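Sorting the meeting table into containers

The big white table in our meeting room collects things. I sat down with it on Sunday at 13 minutes past nine, a pad of labels and no particular plan, and by lunch I had a method that I intend to reuse on the spare room at home. Notes follow, mostly so that I can find them again in July.

The first rule I settled on is that small parts get a container before anything else gets a place. Coloured blocks are the worst offenders. They take up almost no space together and a great deal of it apart. A small open container is enough, and it should be clear if you have one, so the contents can be checked without picking it up. Lids slow things down and I have stopped using them for anything handled daily.

The second rule is that flat things go down last. A book is a tempting surface, and once a roll of tape has been set on it neither gets moved for a week. 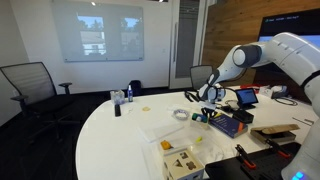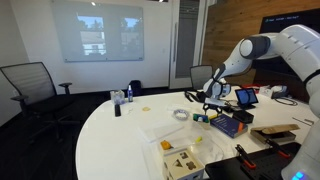
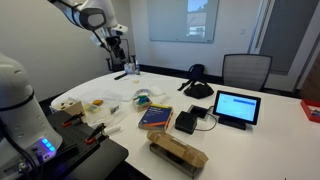
Same white table in all three, with the small things gathered towards the middle.

What goes where

Cleaning items: tissues and the spray bottle live together at the far end. They are used together, and they should be reachable from a chair. The remote stands near them, upright, which takes less table than laying it flat.

Tape: on its side, near the middle. I measured the reach from the chair I normally use and 70 cm is my limit before I have to stand. Anything used more than once an hour goes inside that line.

Clamps: on the black perforated tray, never on the white surface. Lina Hattar disagrees with me on this and would hang them on the wall. We have left it there.

Shape sorter: kept as one unit with its lid. If the lid goes elsewhere it becomes a board with holes in it and somebody will file it as scrap.

Large clear bin: useful, but hard to see against a white table. I now put a strip of coloured tape along the rim of any clear bin over 300 mm long. I used the Skavix tape, which peels off cleanly. The Esuvero one left a residue on the test piece.

Remaining problems

The cardboard box. An open flap invites deposits, and I have taken four pens out of one already. Either the flaps get folded inside or the box goes flat into recycling.

Cables. A thin white cable on a white table is the clear bin problem again. I have ordered adhesive clips from Clondness and will report on whether they hold.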